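Visit to the Trekent robot laboratory, 2023-10-11

Our group from Clotero went to see the Trekent laboratory, and I promised to write a report for the colleagues who stayed at the office. English is my third language, so please forgive the places where my sentences are stiff. I wrote in my notebook during the whole visit and I have tried to keep the order of things as they happened.

We were 14 visitors. At the entrance we signed the safety paper and received a yellow badge, and those with loose scarves or long necklaces were asked to leave them in a locker. The laboratory is behind a former bakery warehouse, and the parking is difficult. If you go there, take the bus.

The first hour was a presentation in the lunch room. Trekent makes small sorting cells for customers who have many different light items and not much space. The largest customer at the moment is Zestbridge, a company that packs gift hampers, and the rest of the talk was mostly about them. I will not repeat the slides, they were sent to everybody by email.

After the coffee we went to see the arms. The visitors must stand behind a line of tape on the floor, and the operator has one hand near the stop button at all times. I appreciated this. In other places which I have visited, the button was on the wall behind the person.
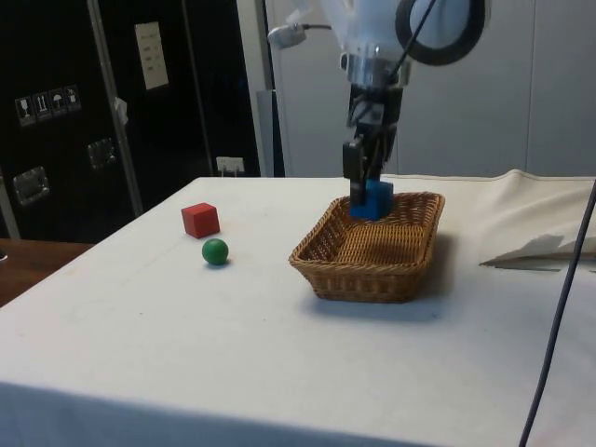
The fault which I most wanted to hear about is the one they call the early release. In August the gripper began to open a little before the arm reached its lowest point, and the item fell the last few centimetres. With soft items it was no problem, but a glass jar at Zestbridge broke in the hamper and one worker got a small cut on her thumb while she was cleaning it. Since then all the tests are done with simple objects. The task is to put a cube into a wicker basket, and the dangerous moment is when the two black fingers are pointing straight down with the blue cube between them, close to the back rim of the basket. If they open too high at this point, the cube can hit the rim and jump out on the cloth.

We saw it go wrong one time. The arm came down in the usual manner, and then the fingers opened too early and the cube bounced out and rolled to the border of the table. The operator pressed the stop before anybody had to ask. She wrote the run number in the log and waited for the second person to confirm that the arm was really stopped. Only then did she reach for the cube. It took a long time for such a small event, and I liked that they did not hurry to impress the visitors.

They explained us the cause as they understand it today. The controller decides when to open from the estimated height of the gripper, and the estimate was drifting when the arm had worked for a long time without a rest. After a restart the error disappeared, and for this reason it was hard to find. The log had 2531 runs when they began to look at it seriously, and in 17 of them the fingers opened too high. All 17 were late in a shift. Before this, each one had been written down as a bad grasp.

The repair has two parts. The first is a new calibration in the middle of each shift. The second is a check that does not allow the gripper to open until the height has been stable for a short moment. The second part makes the cycle slower, and Zestbridge is not happy about it. The check was switched off for our demonstration, so that we could see the fault. I asked if this was wise with visitors in the room. The answer was that the cube is light, the arm moves at reduced speed and we were behind the tape. I accept this, but I would have preferred to be told before and not after.

There was also a disagreement in our own group. Some colleagues think that a broken jar is a quality matter and belongs in the quality report. My opinion is that it became a safety matter when a person had to put her hand among the pieces. In our Ghoneim project we have the same type of gripper, and our log also has a category "bad grasp" which nobody opens. I have asked for the last 9 weeks of this log.

Trekent will keep the slower cycle until December and then look at the numbers again with the customer. They offered to receive a second group from us before that. Places can be reserved with the front desk, and closed shoes are obligatory.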